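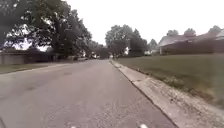
Our street on a gray October morning, looking down the road from our end.

I walk our street twice a day, once before breakfast and once when the light starts to go, and for the past two years I've done it in whatever sneakers were closest to the door. My knees finally filed a complaint. So when my brother-in-law, Ismail Badawi, told me over dinner that he'd bought a pair of Vokalgate walking shoes and would never wear anything else again (he says this about a lot of things, including a rice cooker), I wrote the name on the back of an envelope and ordered a pair that same night.

I've now had them for 10 weeks, which seems long enough to have an opinion, and I've kept a little notebook of my walks because my doctor likes that kind of thing. As of this morning the notebook says 418 miles. I know, I know. I'm retired and the dog is young.

First, the fit. I wear a wide size and I'm used to shoes that say wide on the box and then pinch my little toe anyway. These really are wide! There's room up front to spread out, and the heel still holds on snugly without rubbing. The tongue is padded but a bit short, and for the first week it kept sliding off to the left on my right foot only. I fixed it by running the lace through the extra loop in the middle, so look for that loop before you get annoyed, because I missed it for days.

The cushioning is where I'd spend most of my praise. Pavement around here isn't smooth. There are patches on top of patches, and coarse stretches where you feel every pebble through a thin sole. In my old sneakers I'd come home with the bottoms of my feet buzzing. In these I mostly forget about my feet, and I end up thinking about lunch. They're a little tall, though, and I felt tippy coming down off curbs for the first few outings. If you have trouble with your balance, please try them on in a store and step on and off something before you buy.

Grip is good on dry road and on wet road. On wet leaves it's only fair, and I had one slide by the mailbox that I'd like not to repeat. The tread also has deep grooves that collect small stones. I keep an old butter knife on the porch for picking them out, and my wife has asked me twice whose butter knife that is.

Now the complaints. The laces are too long, by a lot, and they're the round kind that come undone unless you double knot them. The insole started to curl at the toe after the first month. I pulled both out, flipped the curled one over, left a dictionary on it overnight, and it's been better since, though not perfect. And the color they call Stone is closer to oatmeal, so they looked dirty by the second week. My neighbor Wael Gaber got the black ones and his still look new, but he doesn't have a dog who likes ditches.

I washed mine once, by hand in the laundry sink, with dish soap and a soft brush. They took a day and a half to dry stuffed with newspaper. The oatmeal came back nicely and the glue held everywhere except one small spot near the left arch, where I can get a fingernail in. I put a dab of shoe glue there and I'm watching it.

How long will they last? The heels are worn down on the outside edge, the way mine always are, but there's plenty left. My previous pair, a much cheaper one, was done at 407 miles by the same notebook, with a hole clean through the lining. These have passed that already and the lining is fine. I'd guess they'll see me through the winter.

Would I buy them again? Yes, in black, with a set of flat laces ordered at the same time. I'd give them four stars out of five, and I'd go to four and a half if the insole had behaved itself. If you mainly walk on trails you may want something lower and tougher, and Ismail can't help you there either, as he walks only at the mall. I'll come back and update this in the spring, or sooner if that glue spot opens up.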